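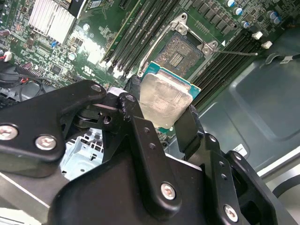

29th July. Katham bench, CPU seating

Good day. Writing this up before I forget which changes went in when, because we made a lot of them.

The question we keep coming back to: which of the refurb chores can the arm take over, start to finish, with a person only loading the table? Wiping a case down, yes, months ago. Memory sticks, mostly. Processors were on Bushra's "not this year" list and I think we can rub that one out and write "maybe"!

Test machine is the Dell tower on its side, panel off, fixture plate to the left on the slats. Job is pick the processor up by its edges, carry it over to the open socket, get it level, get it square, lower, let go. Lever and load plate are still done by hand. Kamran wants to add the lever next and I keep telling him to wait.

What we tried:

Ran 20 placements with the old grip height first, for a baseline. 7 were good enough that I'd have closed the load plate on them. The rest stopped early on the force limit or landed with one corner up on the socket frame. No dropped chips, which pleased me more than the 7 did.

Main trouble is tilt. The fingers close, the chip rolls a little between them, and from then on everything downstream is trying to fix an angle it can't see very well. The wrist camera sees the heat spreader fine but the smudges of old paste fool the edge finder. It locks onto a smear and calls it the edge. Bushra's idea was to ignore the metal completely and look for the green around it. Took her an hour to change and it's so much better. I had been about to go and clean every chip in the drawer.

Second trouble is knowing where the socket is. The case goes down wherever whoever is loading puts it, and we'd been finding it from the rim. Rim is bent on half of what comes in. Now we find the socket frame directly, from the overhead view first and then again from close up.
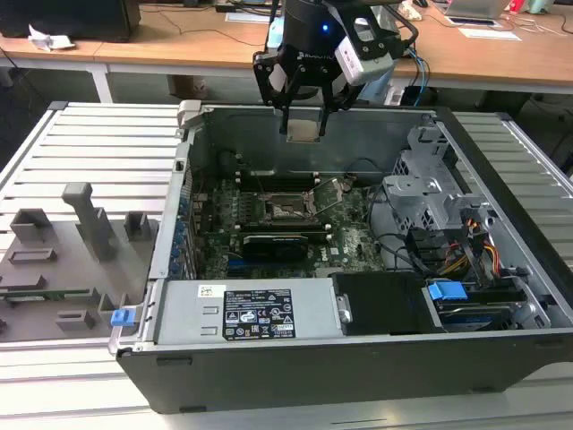

Dropped the approach speed over the last few millimeters and changed the release too. It used to open both fingers at once, and whichever one had the most friction dragged the chip with it. Now it opens a hair, waits 500 ms, opens the rest of the way. Kamran thought the wait was silly until he watched it side by side with the old one. He has since asked for it on the memory stick routine as well.

Clearance: memory slots sit close on both sides of the socket, and the gripper body is wide. With the wrist turned the way we had it, the housing comes down nearer the slots than I like. Turning it a quarter turn fixes that, but then the camera loses the corner of the socket it needs. Compromise for now is somewhere in between, picked by eye. Needs doing properly. (Bushra has a sketch of longer fingers. Print them!)

Cables: still the thing that would stop us in a real shop. On this tower the power wires stay over on the drive side and leave the socket alone, so it's a friendly case. Plenty aren't. A person pushes a cable aside with the back of a hand without noticing they've done it. We have nothing for that, and I'd put it ahead of the lever in the queue.

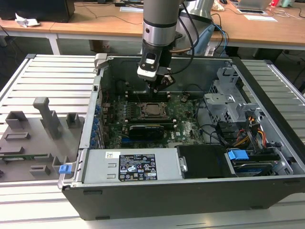
Timing, with everything above switched on: 117 seconds from first move to fingers clear. Kamran does the same thing by hand in the time it takes to say so. I don't mind. The arm could do it all afternoon while he's on the stuff that needs a person, and most of that time is us being careful. The looking steps could overlap with the moving steps and don't yet.

So, can it do the chore? Part of it, on a case we know, with someone close by. Last October I'd have said no part of it. I'm really pleased with where this is.

Things noticed in passing:
- Fixture plate creeps on the slats if you lean on the table. Clamp it, or tape at least.
- Force reading drifts after the arm has been sitting idle. Zero it before each run until we know why.
- One of the finger pads has a shiny patch. Swap both together.
- Overhead detection gets worse when the blinds are open. Logged under Skiser with the other lighting notes.

Next:
- Bushra: green-edge finder on a second board. The Evham towers have a different color board and I want to know if it falls over.
- Kamran: write down what his hands do when he moves a cable. Film it if that's easier.
- Me: wrist angle, worked out on paper this time. Then rerun the same set with the new grip height so the two can be compared. Don't change anything else first, however tempting.

Left the offsets in the shared folder under today's run, the ones marked "new release". Ignore the ones marked "new release 2", those have the wrist angle wrong.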